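Week 6 - Robots in the staff kitchen

Last week we left the Moltness canteen with its new two-armed station and a crew wondering who would do what. I love this case! The small jobs - plates, mugs, a bit of corn - are where work really changes.
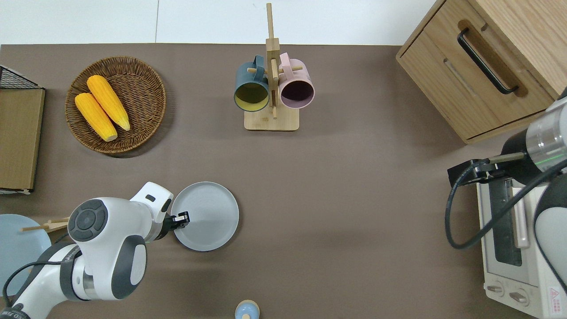 Dinesh Thomas used to clear tables all shift. Now he plans the layout and steps in when a grip fails, so his day has more thinking in it and less walking. Is that a promotion? Should his pay change?

Read the Munteanu chapter and bring 500 words.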